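バンダス、客室清掃の手順書を改訂 タイル床は掃き取りを先行

宿泊施設の運営を手がけるバンダス(Bandus)は4月、客室清掃の作業手順書を改訂し、ブラムステッド(Bramstead)地区の施設で運用を始めた。対象は2棟、計227室。タイル張りの小型客室について、床の掃き取りと水拭きの順序を統一した点が主な変更となる。

従来の手順書では、床清掃の開始位置と用具の選択を各施設の判断に委ねていた。同社が改訂前に作業記録を照合したところ、水拭きの後に再度掃き取りを行った例が159件確認された。紙片や段ボール片などの固形ごみが残った状態で水拭きに移ると、湿った破片が目地に付着し、再作業が生じやすいという。

改訂版では、床清掃を「固形ごみの回収」「細かいちりの掃き取り」「水拭き」の順に行う。固形ごみの回収には長柄のほうきとちり取りを使用する。ちり取りは開口部をほうき側に向けて床面に密着させ、ごみを一方向に寄せて受ける。掃き取りが終わるまでバケツに水を張らず、壁際に置いておくことも明記した。
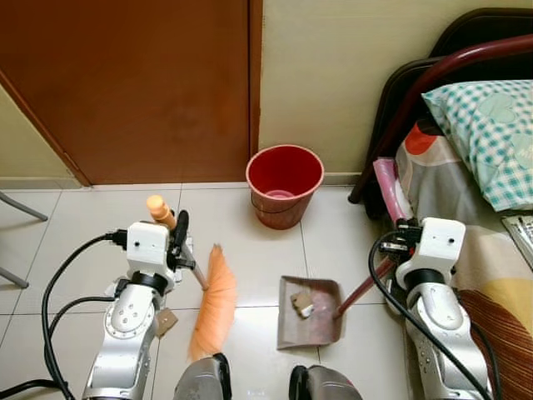
タイル床での掃き取り作業。ちり取りの中と床に茶色の段ボール片がある。奥は赤いバケツ

ベッドを置く客室では、ベッド側から扉側へ向かって掃き進めることを原則とした。ベッドの縁に沿った部分は、ほうきの穂先を寝かせて手前に引く。目地は格子の向きに合わせて掃き、斜め方向の往復は避ける。回収したごみは部屋を移る前に必ず袋へ移し、ちり取りに残したまま次の客室に持ち込まない。

用具の管理基準も見直した。清掃用品の調達を担うマルニコ(Marnico)と協議し、ほうきは穂先の開きと抜け、ちり取りは先端部の反りと柄の固定状態を点検項目に加えた。先端部に反りがあると床面との間に隙間ができ、細かいちりが下に入り込む。金属製のちり取りについては、変形を手で直して使い続けることを認めず、交換の対象とする。柄の長さや色は統一せず、既存の用具は基準を満たす限り継続して使用する。

バケツは、掃き取り用具とは別の区分で管理する。小型の容器を重ねて収納する場合は、内側の水分を拭き取ってから入れる。つり手の変形も点検の対象に含めた。

バンダスによると、改訂後の床清掃の標準時間は1室当たり約80秒で、水拭き後の乾燥時間は含まない。計測は家具の配置を変えない状態で行った。床に荷物が残る客室は標準時間の適用外とし、荷物を動かさずに清掃できる範囲のみを作業対象とする。

同社は今後、ライオンズ(Lyons)地区の施設にも同じ手順を適用する方針。同地区には目地幅の広いタイルを使った客室が含まれるため、ほうきの穂先の硬さについて追加の確認を行う。カーペット敷きの客室は今回の改訂の対象外で、現行の手順を継続する。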